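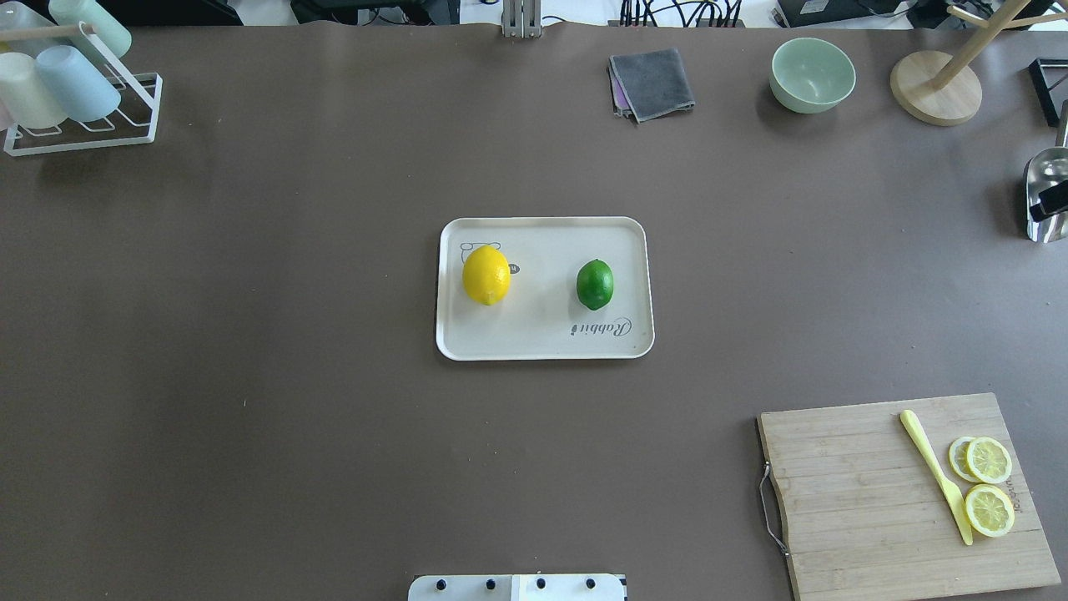
Jucélia Prado wrote to us in February that she had always cut her lemons too thick, and that after one morning at our table she cuts them thin and drinks more water than before. We were very happy with this letter and we keep it in the kitchen.

About Osero

Osero is a small school for cold drinks. We teach people to prepare lemonade, iced tea and fruit water at home, with simple things and without hurry. The school was opened by Renata Sepúlveda and Przemysław Rutkowska, who met while working at the Canent hotel and both wished to teach. Until now over 1,000 people have taken a course with us.

What we teach

The first lesson is only about citrus. You learn to choose a lemon by its weight in the hand, to wash the skin well, and to cut round slices of the same thickness. A lime has a thinner skin and different juice, so we practice it separately. We cut on a wooden board and keep the whole fruit on a tray, away from the cut pieces.

The second lesson is about ice. Many guests think that ice is only ice, but old ice takes the smell of the freezer and gives it to the drink. Please use a scoop and never the glass itself, which can break.

In the last lesson everybody prepares drinks for the others, and then we clean the place together. This part is included in the price, and also it is a part of the teaching.

How we set the table

We cover the big table with brown paper before a class. The cups are plastic, in soft colors, and they wait upside down on the white rack. Ice goes in the pink bowl, with the long scoop across it. A folded cloth stays near the tray for your hands. 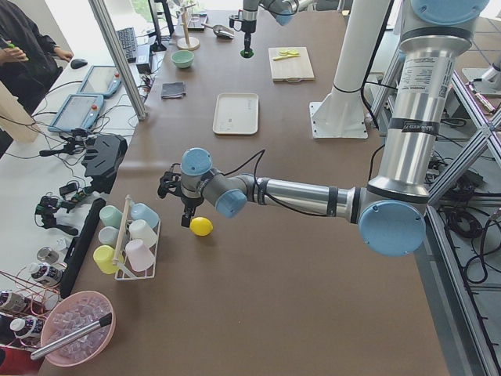

Courses and groups

A course has 3 lessons and we give it in English and in Portuguese. Heather Katene answers all questions about dates and private groups. For children we have plastic knives, and a parent should stay in the room.

You can find us in Pimentel Street, on the ground floor, behind the Skimley bookstore. Please ring two times, the bell is weak.

Page updated October 23, 2026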